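Chapitre 6
Les plans de travail en bois massif : humidité, débit et finition

Objectifs du chapitre
Distinguer le retrait tangentiel du retrait radial
Calculer la variation de largeur d'un panneau lamellé
Choisir une finition compatible avec le contact alimentaire

6.1 Le bois et l'eau

Le bois est un matériau hygroscopique. Il échange de la vapeur d'eau avec l'air ambiant jusqu'à atteindre une humidité d'équilibre, fonction de la température et de l'humidité relative du local. Sous le point de saturation des fibres, toute perte d'eau entraîne un retrait et tout gain un gonflement.

Ces variations sont anisotropes. Le retrait tangentiel est le plus fort, le retrait radial vient ensuite, et le retrait axial est négligé dans les calculs courants. Un plan de travail se déforme donc surtout en largeur. Pour un panneau de 60 cm de large, dont le coefficient de retrait vaut 0,25 % par point d'humidité, une baisse de trois points produit un retrait de 4,5 mm. Les fixations doivent permettre ce mouvement — trous oblongs, taquets coulissants — sous peine de fentes.

L'orientation du fil se lit directement sur la surface. Dans un plan en bois clair, le veinage suit le plus souvent la longueur de la pièce, et la vaisselle qu'on y pose repose sur un parement parallèle aux fibres.

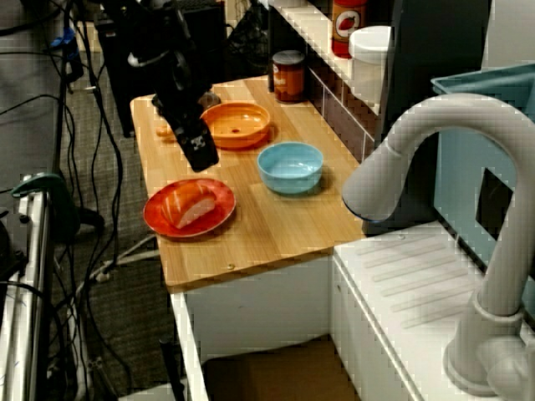 6.2 Les finitions

On distingue les finitions pénétrantes (huiles, huiles-cires) et les finitions filmogènes (vernis, vitrificateurs). Les premières ralentissent les échanges d'humidité sans les supprimer et se réparent localement. Les secondes offrent une meilleure barrière, mais toute rupture du film laisse entrer l'eau, qui s'évacue ensuite lentement.

Le procédé Velis, étudié en 6.4, combine une imprégnation à l'huile et une couche de cire dure. Les essais de Peter Rusnák sur éprouvettes de hêtre sont repris à l'exercice 21.

Termes à retenir : humidité d'équilibre, point de saturation des fibres, anisotropie, parement.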